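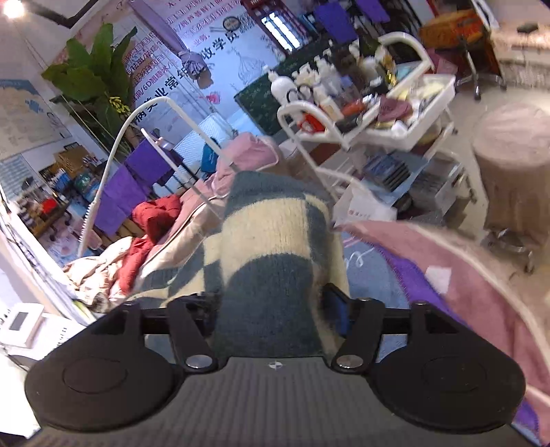 checkered blanket, with the pink fleece and the purple towel

Treser church history, anybody have the old minutes?

waltik_road
I'm trying to put together something for our church's anniversary in June and I'm stuck on the second building. The booklet we hand out says the congregation moved down the hill to Treser after a fire at the Tarkolel chapel. My grandmother always said there was no fire, they just outgrew it and sold the lumber. Does anybody have the old minutes, or know who does? I have the cemetery list (403 names, I typed every one of them myself) and that's it.

pewnumber9
There was a fire. My dad showed me the scorched foundation stones when I was a kid, up past the Waltik bridge on the left.

hymnboard
Those stones are from the lime kiln, pewnumber9. We've been over this in the other thread. The chapel sat on the other side of the road, by the graveyard.

pewnumber9
Well the kiln was next to the chapel then! I know what I saw.
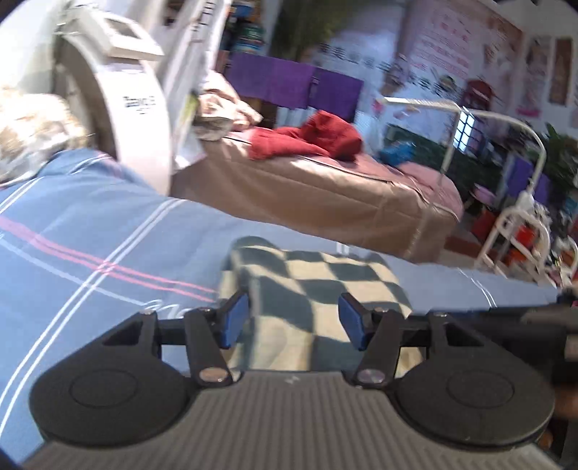

waltik_road
OK, so I went through the deed copies again last night and I have a bit more. The lot in Treser cost the congregation 900 dollars, and the deed says the old chapel was "standing and in use" when they signed. So if it burned, it burned later, and the booklet has it backwards. I also found a building fund page with a total of 3658 dollars, which seems like a lot of money for farmers back then, but it doesn't say if that includes the bell.

hymnboard
It doesn't. The bell came from St. Samuel over the ridge when they closed, and they gave it for free. 74 families signed the thank you letter, it used to hang in the vestibule before they painted.

oldorgangal
I don't think it was free, my aunt said there was a big fuss over who paid to haul it. And wasn't it just called Samuel Church? I never heard the St. part until the new sign went up.

hymnboard
Could be. I've seen it both ways.

waltik_road
Does anyone know where that letter went after the painting? I'd love to get a copy before June

oldorgangal
Try the closet behind the organ, bottom shelf. Bring a flashlight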